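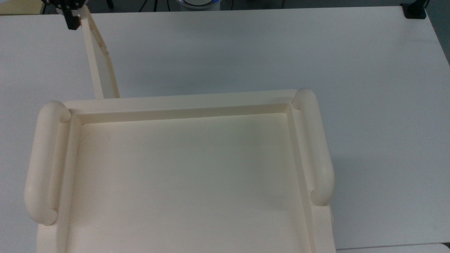
Wenn jemand stirbt, der jahrzehntelang im Gemeindeleben aktiv war: Tipps für die Wohnung und die Papiere

Wer lange Vorstandsarbeit gemacht, Spenden gesammelt oder eine Ortsgruppe geleitet hat, hinterlässt meist zwei Haushalte in einer Wohnung. Der eine besteht aus Geschirr, Kleidung und Möbeln, der andere aus Ordnern, Adresslisten, Einladungen, Fotos und Briefen. Die folgenden Hinweise stammen zum größten Teil aus der Auflösung der Wohnung von Philomena Gyamfi in Koltasberg, die dort das Büro des Verbandes Rugemalira aufgebaut und später die Mitglieder beraten hat. Ihre Nichte Aba Gbeho und ich haben dafür elf Wochen gebraucht.

Die ersten Tage

Nichts wegwerfen, auch keine Werbung. Zwischen Prospekten liegen oft Rechnungen und handgeschriebene Karten.

Den Briefkasten täglich leeren und alles in eine einzige Kiste legen. Geöffnet wird einmal am Tag, am besten vormittags, wenn man bei Banken und Ämtern noch jemanden erreicht.

Den Kühlschrank am zweiten Tag durchsehen. Angebrochene Milchprodukte, Aufschnitt und gekochte Speisen kommen weg. Danach mit lauwarmem Wasser und einem Schuss Essig auswischen, vor allem die Rille der Türdichtung. Wird der Kühlschrank abgestellt, bleibt die Tür einen Spalt offen.

Telefon und Anrufbeantworter noch nicht abmelden. Bei bekannten Leuten rufen auch nach Wochen noch Menschen an, die es erst spät erfahren haben. Neben das Telefon gehört ein Block mit drei Spalten: Name, Nummer, Anliegen.

Besuch im Trauerhaus

Rechnen Sie mit mehr Besuch, als die Wohnung fasst. Zu Philomena kamen ehemalige Kolleginnen, zwei Stadträte und Leute aus drei Gemeinden, viele ohne Anmeldung. Feste Zeiten an der Haustür helfen, bei uns waren es 16 bis 19 Uhr.

Kaffee vorkochen und in Thermoskannen füllen. Kannen vorher mit kochendem Wasser ausspülen und fünf Minuten stehen lassen, dann bleibt der Kaffee deutlich länger heiß.

Mitgebrachte Speisen sofort beschriften. Ein Streifen Malerkrepp unter die Schüssel, darauf der Name. Malerkrepp geht auch nach dem Spülen meist ohne Rückstände ab. Falls doch etwas klebt, einen Tropfen Speiseöl auftragen, warten, mit Spülmittel abwaschen.

Vor dem Kochen fragen, welche Speiseregeln gelten. Wo koscher gegessen wird, bringt man nur verschlossene, entsprechend gekennzeichnete Ware mit oder nimmt Einweggeschirr. Bei gemischtem Besuch ist ungeschnittenes Obst eine einfache Lösung.

Mäntel aufs Bett, Schuhe auf altes Zeitungspapier. Im Januar steht sonst nach einer Stunde der Flur unter Wasser.

Das Kondolenzbuch liegt am besten weit weg vom Essen. Kugelschreiber nehmen, keinen Füller. Filzstifte drücken durch.

Unterlagen für den Nachruf suchen

Die Lokalzeitung und der Verband wollen ihre Angaben schnell. Valentina Alarcón von der Verbandszeitung hat uns am Telefon gesagt, was sie braucht: Geburtsort, Ausbildung, Jahre in den einzelnen Ämtern, Angehörige in richtiger Schreibweise und ein Foto. Diese fünf Dinge zuerst heraussuchen und alles andere liegen lassen.

Jahreszahlen nicht aus dem Gedächtnis angeben. In alten Steuerbescheiden, Arbeitsverträgen und auf Ehrenurkunden stehen sie. Bei uns nannten drei Verwandte drei verschiedene Jahre für die Büroeröffnung, und im Mietvertrag stand ein viertes.

Für das Foto lieber ein Papierbild abfotografieren als lange nach der Datei suchen. Bild flach ans Fenster legen, Blitz aus, Handy parallel halten. Gerahmte Bilder vorher aus dem Rahmen nehmen, sonst spiegelt das Glas. Klebt das Foto am Glas fest, nicht ziehen, sondern mitsamt dem Glas abfotografieren.

Die Papiere sortieren

Vier Stapel genügen: Privates, Vereinssachen, Rechtliches, Unklar. Der Stapel Unklar wird in den ersten Tagen der höchste und schrumpft dann von selbst.

Metallklammern entfernen, sie rosten. Einen Spatel oder ein stumpfes Messer unter die Klammer schieben und anheben. Gummibänder ebenfalls abnehmen, alte Bänder backen am Papier fest. Reste trocken abreiben.

Muffiges Papier nicht mit Duftspray behandeln. Besser locker in einen offenen Karton stellen, eine Schale Natron danebenstellen, den Karton in einen trockenen Raum bringen und eine Woche warten. Bei Schimmel Handschuhe und Maske tragen und die Stücke getrennt lagern.

Adresslisten und Spenderlisten gehören weder ins Altpapier noch in fremde Hände. Philomena hatte eine Kartei mit 869 Namen. Die ist an den Verband zurückgegangen, gegen Unterschrift. Was doppelt war, kam in den Aktenvernichter.

Briefe von Amtsträgern, Protokolle und Flugblätter vor dem Wegwerfen einem Archiv anbieten. Abena Tsikata vom Stadtarchiv hat 152 Stücke übernommen, darunter Handzettel, die wir schon zum Altpapier gelegt hatten. Archive möchten die alte Reihenfolge sehen, also Ordner vorher nicht umsortieren. 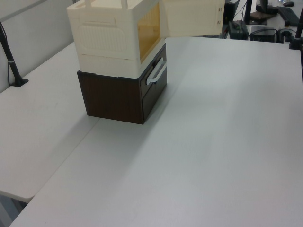

Aufbewahren, was in der Familie bleibt

Kartons nur zu zwei Dritteln füllen, Papier ist schwer. Nicht auf den Kellerboden stellen, ein Lattenrost reicht als Abstand. Auf jeden Karton kommt vorn und oben dieselbe Beschriftung, mit Bleistift oder wasserfestem Stift.

Anstecknadeln und Medaillen einzeln in Seidenpapier wickeln. Silber nicht polieren, bevor jemand mit Ahnung draufgeschaut hat.

Stoffbanner gerollt lagern, bedruckte Seite nach außen. Aurelio Echevarría, der im Gemeindehaus Plundbridge die Ausstellungen hängt, nimmt dafür Papprollen aus dem Teppichladen und umwickelt sie vorher mit einem gewaschenen Bettlaken.

Danksagungen erst schreiben, wenn die Liste aus dem Kondolenzbuch und der Telefonblock zusammengeführt sind. Wir haben zehn Karten am Abend geschafft, mehr wurde unleserlich.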